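3.2 Sample and Procedure

The survey was carried out in May among adult collectors of baseball trading cards who had bought at least one sealed box in the preceding season. Invitations were sent through the customer lists of two hobby retailers, Satadix and Trulel. A total of 426 collectors completed the questionnaire. Respondents reported what they had paid for their most recent box, how many of its cards they had kept after one month, and whether any autographed card in the box had been resold.

Interviews were then held with 11 respondents chosen to reflect a range of spending levels. Each interview followed the guide developed by Domański and was coded separately by both authors. Differences in coding were settled by discussion.

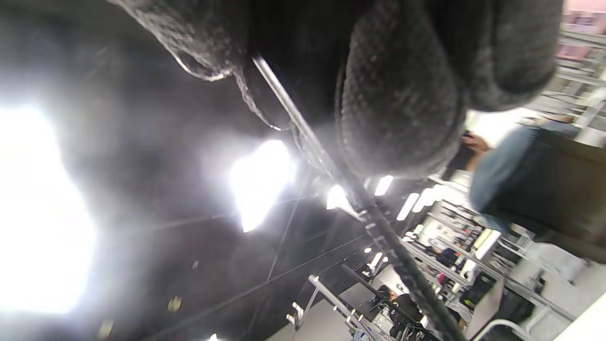
Figure 1. Knitted material against a metal rod.

3.3 Measures

Attachment to prospects was measured with a scale of 5 items. Respondents rated, among other statements, "I follow the minor league results of players whose cards I own" and "I would keep this card even if the player were released." Resale intent was measured with a single item referring to the next six months. Box price was entered as paid, including shipping but not sales tax.

Cards were grouped by the player's status at the time of purchase: recent draft pick, international signing, or established minor league player. Where a player fit more than one group, the most recent change in status was used. Cards without a signature were left out of the resale analysis.

4. Results

Of the collectors surveyed, 86 had resold at least one autographed card within a month of opening the box. Resale was more common among those who had bought directly at release than among those who had waited for prices to settle. Attachment scores were higher for established minor league players than for recent draft picks. 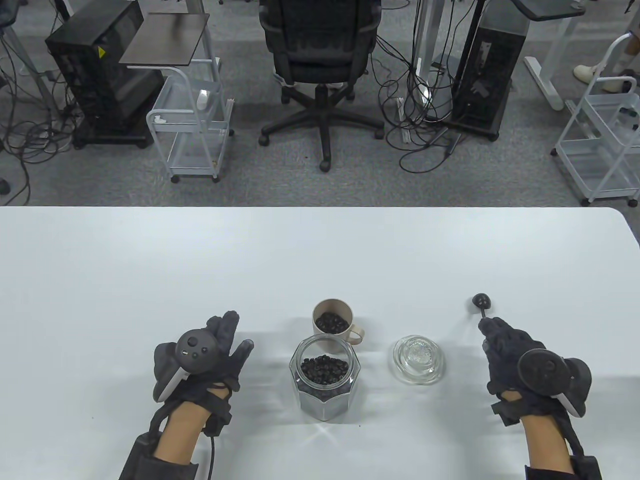
Figure 2. Mug and glass jar with coffee beans, with a glass lid.

The difference held when box price was taken into account. Interview material points in the same direction. Several collectors described draft picks as cards to be sold before the first full season, while cards of players they had seen in person were kept regardless of price. Coşkun's earlier work on the Sturnel autograph series reported a similar pattern among buyers of single cards.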